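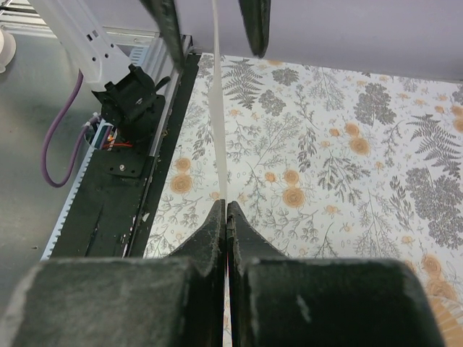
Ritu Dhillon
Right, I have spent the whole of August reading about paper and I need to tell somebody. Thread!

Ritu Dhillon
It began with a bookbinding class at the library in Drernport. I went for the glue and the nice thread, and came home obsessed with GRAIN. Paper has a grain, like wood does. The fibres mostly line up one way when a sheet is made by machine, and everything you do to it afterwards depends on which way that is.

Ritu Dhillon
Try it with a newspaper. Tear down the page from the top and you usually get a lovely clean line. Now tear across. Wobbly mess! I am a grown woman and I have done this to 2 entire newspapers.

Ritu Dhillon
Folding is the same. Fold along the grain and the crease lies flat. Fold against it and thicker paper goes all crackly down the spine. Every homemade birthday card I've ever sent has been folded the wrong way – sorry, family.

Ritu Dhillon
How to check a sheet: bend it over gently without creasing it, one way and then the other. Whichever way feels floppier, the grain runs parallel to that bend. Takes seconds once you've got the feel of it.

Ritu Dhillon
Or cut a small square, pencil an arrow on it so you remember which way up it was, and dampen one side. It curls into a little tube, and the grain runs along the length of the tube. My kitchen windowsill is covered in tiny tubes.

Ritu Dhillon
Handmade paper is a different story because the maker shakes the mould in more than one direction, so the fibres end up more of a tangle. I bought a few sheets from Sachdeva, the stationer's on the hill, and I've been too scared to cut them.

Ritu Dhillon
For anyone asking, the class is run by the Larkley book group and beginners are very welcome. You make a single-section notebook in the first session, then a proper hardback with cloth on it. Mine has a slightly drunk spine and I love it.

Ritu Dhillon
Reply to a few of you: yes, grain matters for the cover boards too. It should run head to tail, same as the pages. I got it wrong on my second notebook and the cover bowed like a crisp.

Ritu Dhillon
Next on my list is marbling – I've got a tray, a bottle of ox gall and no idea what I'm doing. Tips please, especially on getting ink out of a tea towel!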